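Handout 3: Keeping Vibration Away From a Measurement

Jul 1, 2021
By Puspita Nair

These notes follow the lecture on mechanical noise in a teaching laboratory. Please read them before you begin the balance exercise. I write them in simple words because many of you come from chemistry or biology and did not take the mechanics course in March.

1. Where the movement comes from

A building is never fully at rest. Elevators, pumps, doors, traffic and people who walk in the corridor all put small movements into the floor. The floor passes these movements to the legs of the table, and the table passes them to your instrument. We call this path "ground vibration."

There is a second path, through the air. A ventilation fan or a loud voice pushes on the walls of an instrument and on the wires that go to it. Students often forget this path. They buy a better table, and the noise in the data stays the same.

The third path is the instrument itself. A cooling fan, a motor or a water line is attached directly to the thing you want to keep quiet. No table can help you against a source that stands on top of it.

2. Natural frequency

Every object on a support behaves like a mass on a spring. If you push it once and let go, it moves back and forth at its own rate. This rate is the natural frequency, and for a simple system it is

f = (1 / 2π) × √(k / m)

where k is the stiffness of the support in newtons per meter and m is the mass in kilograms.

Let us take the practice system from the lecture, with k = 2782 N/m and m = 3 kg. We divide and get 927.3. The square root is 30.45. We divide by 2π (6.283) and the result is 4.85 Hz.

What does this number tell us? When the floor moves much more slowly than 4.85 Hz, the mass follows the floor and there is no protection. When the floor moves close to 4.85 Hz, the mass moves more than the floor, and this is worse than having no spring at all. Protection begins only when the floor frequency is larger than √2 times the natural frequency, here 6.85 Hz. Please remember the factor √2. It was missing in many of the homework papers.

3. Stiff and soft

There are two words which students mix up, and I mixed them up also when I was a student: a rigid table top and a soft support. We want both. The top should be rigid, so that two parts fixed on it do not move against each other. The support under the top should be soft, so that the natural frequency of the whole is low.
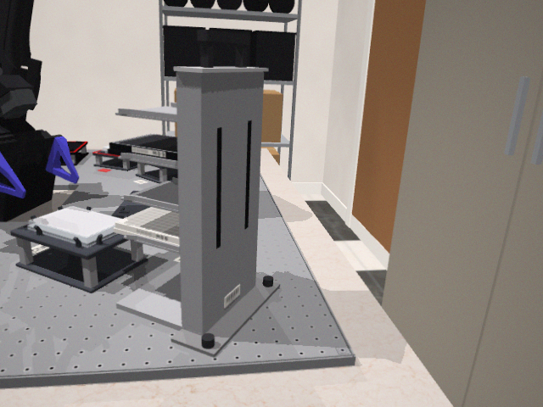
Fig. 1. Column on a base plate, standing on an optical breadboard (computer rendering).

For a tall part, the height matters. A small rotation at the bottom becomes a large sideways movement at the top. If the base turns by an angle θ (in radians, and small), a point at height h moves sideways by h × θ. With h = 600 mm and θ = 0.0001, the movement is 0.06 mm. For a kitchen scale this means nothing. For an interferometer it is more than one hundred wavelengths of visible light.

So keep the important part low if the experiment allows it. When you must go high, use a wide base and check that it does not rock.

4. Damping

A spring without damping will ring for a long time after each push. Damping takes the energy of the movement and turns it into a little heat. Rubber, felt, oil and sand are all used for this.

More damping makes the peak at the natural frequency smaller, and this is good. But it also makes the protection at high frequencies weaker. Dorian Leclerc showed this in his guest lecture with the two curves that cross each other. They cross exactly at √2 times the natural frequency, for any amount of damping. Copy this drawing into your notebook if you were absent.

5. Exercises

5.1 A plate with a mass of 3 kg stands on supports with a total stiffness of 565 N/m. Find the natural frequency. From which floor frequency does the protection begin?

5.2 You double the mass in 5.1 and leave the supports unchanged. By what factor does the natural frequency change?

5.3 A pump in the next room runs at 25 Hz. Compare the system of section 2 with the system of 5.1, without damping. Which one passes less of the pump to the plate?

5.4 Describe in a few sentences one source of the third path in your own laboratory, and how you would move it off the table.

Answer to 5.1, for checking: 2.18 Hz and 3.09 Hz. The other answers will be discussed in the session of Teguh Wibisono. Written solutions go to Aisyah Ginting, on paper, with your group name on each sheet.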